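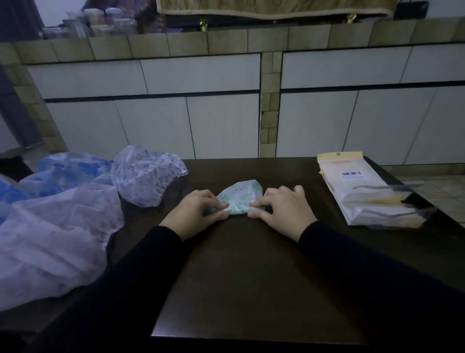 Figura 1. Duas mãos dobram um pequeno pacote estampado de verde sobre uma mesa de madeira.

Desenho urbano e espaço público
Apontamentos da aula 6: bancos, sombra e a arte de ficar parado

Na semana passada ficámos a meio da conversa sobre passeios, e peço desculpa a quem veio de propósito ouvir falar de bancos. Vamos a eles, com a calma que merecem.

Comecemos pela distinção que a Refilwe Sithole propõe no texto que vos deixei na reprografia (leiam-no, são poucas páginas e escreve muito bem): há assentos primários, desenhados para isso mesmo, e assentos secundários, que são os degraus, os muretes, os rebordos das floreiras, tudo aquilo onde uma pessoa cansada acaba por pousar. Uma praça generosa vive dos dois. Quando só tem os primeiros, parece vazia assim que sobram três ou quatro bancos livres, e um murete desocupado, pelo contrário, não incomoda ninguém.

Altura. Entre 40 e 45 cm serve à maioria dos adultos. Para pessoas mais velhas convém subir um pouco e, sobretudo, pôr braços! O braço do banco é um apoio para quem se levanta. Já sei que alguém vai perguntar pelo braço colocado a meio, para impedir que uma pessoa se deite, e fica prometida uma discussão a sério na aula 8.

Orientação. As pessoas sentam-se viradas para onde passa gente. Parece evidente, e no entanto continuamos a encontrar bancos virados para uma parede ou para a traseira de um quiosque.

Caso de estudo: a praça de Narcombe
O projecto é do atelier Potgieter, com Edgars Rätsep responsável pelo mobiliário. A praça tem 2.323 metros quadrados e recebeu 19 bancos, quase todos encostados ao perímetro, debaixo das árvores. No levantamento feito em Novembro, a Elmarie Pretorius e a sua equipa registaram 3.427 permanências de mais de cinco minutos, das quais 88 no centro da praça, que era justamente a zona mais cara do pavimento. Olhem com atenção para estes dois números antes de desenharem um grande vazio central, por muito bonito que fique na planta. (Eu também os desenhei, em nova, e gostava imenso deles.)

Comparem depois com o largo de Bavov, mais pequeno, com cadeiras soltas. Arrastar uma cadeira vinte centímetros para apanhar sol já é tomar posse do lugar.

Para quinta-feira
Escolham um largo que conheçam bem e passem lá uma hora, de preferência ao fim da tarde. Tragam uma planta feita à mão, com os assentos primários a cheio e os secundários a tracejado, e a sombra às 17h. Quem quiser pode trabalhar a pares.

Leituras: Sithole, capítulo 2; Nandi Makhubela, as páginas sobre sombra.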